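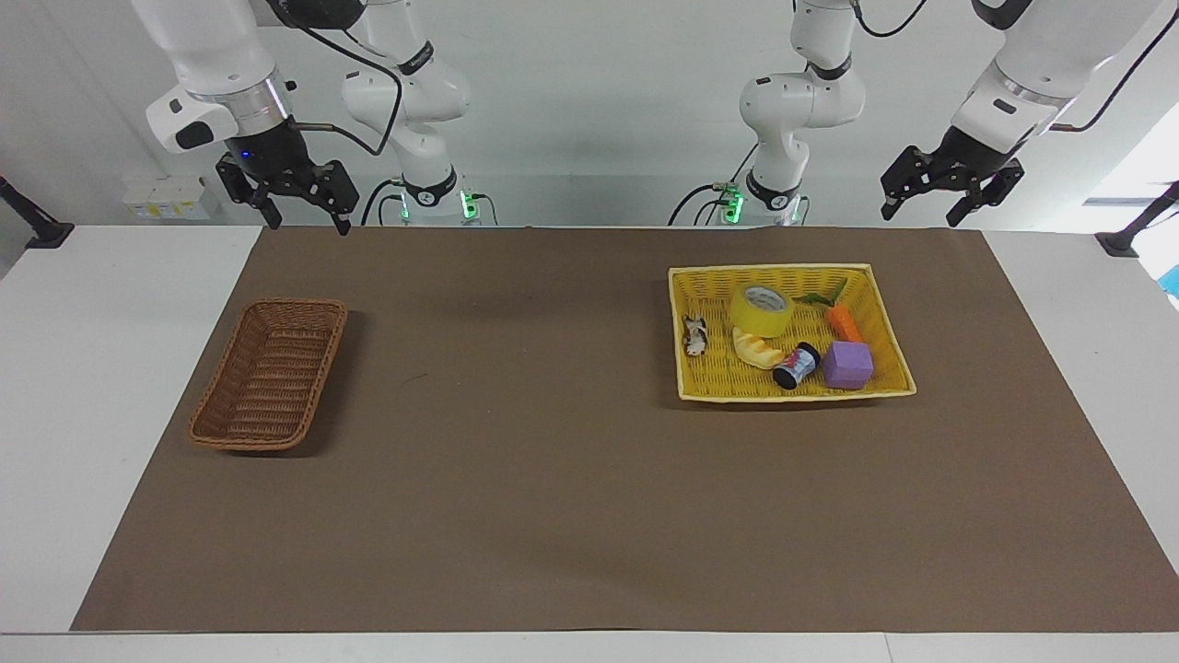 Miswood: two-arm tidying episodes

Miswood holds 2228 episodes of two arms moving small things from one basket to another. Gyu-bin Gil collected it for the Vonusex project, which asks whether a machine can put a room in order yet. So far, not reliably. Soft and round items still get dropped.

Objects include a toy carrot, a roll of tape and a foam cube. Start positions change every episode.

Splits: 300 episodes are held out for testing. Don't train on them.

Known gaps: one table, one brown mat, no people. Next update in July.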